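Review: Nesico hand tool kit for two-armed cells
Posted by Emlyn Parri, January 3, 2020

The Nesico kit is a set of cable guides, forearm bands and mounting hardware, sold at 589 for a pair of arms. I fitted it to the two-armed cell we use for household tool trials at Pasuden, replacing a mix of tape and cable ties that had been there since July. Cledwyn Prothero did the wiring checks and I did the rest.

Fitting took most of a morning. The instructions cover one arm only and leave you to mirror them for the other. Torque values are on the back page, in small type. I marked each screw head with paint pen after tightening, a habit from older cells, and would do so again. 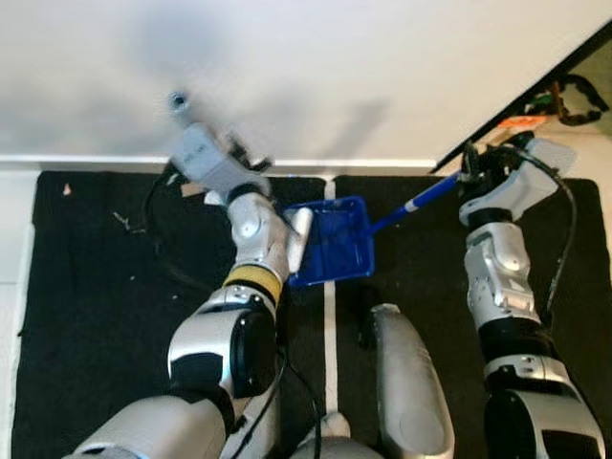
Cable slack is the setting that matters most. Too little and the connector takes the load when the wrist turns; too much and the loop drags over the mat or catches on whatever the gripper holds. Set it with the arm at full reach, then run the wrist to both ends of its travel by hand before powering up. The guide supplied for the upper arm is stiff and had to be eased with a file.

We then ran 1116 cycles with a dustpan and brush at low speed. Two guides worked loose – both on the outside of the elbow – and were refitted with thread lock. The kit should include it.
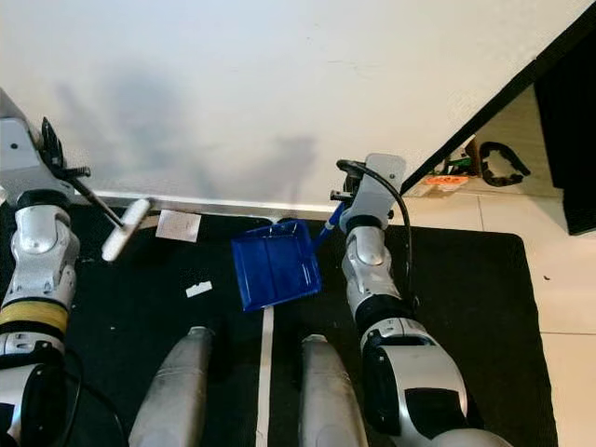 Day-to-day care is light. Wipe the fingers, check the connectors, look along each cable for flat spots. Muthoni Nyanda wrote this up as a short start-of-shift list, and it takes about 40 seconds an arm once you know where to look.

The wrist camera needs more attention. Any knock to its mount shifts the view, and the kit gives no reference mark to set it back to. We scribed our own.

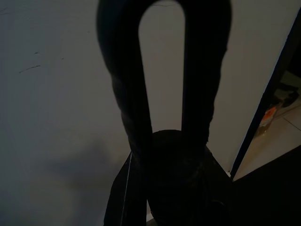

I also tried the cheaper Avram set. Its clips are softer and easier to open, but they crept under load and I took them off again. For a cell that changes tools often, the Nesico parts are the better buy, with the reservation that spares are sold only in full packs. 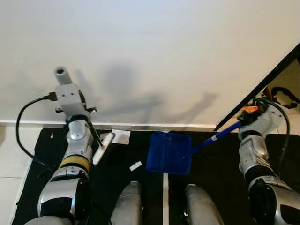

Fly swatter in the right gripper, head down on the mat.

Fit and finish: good. Instructions: poor. I would order it again for a second cell, along with a bottle of thread lock.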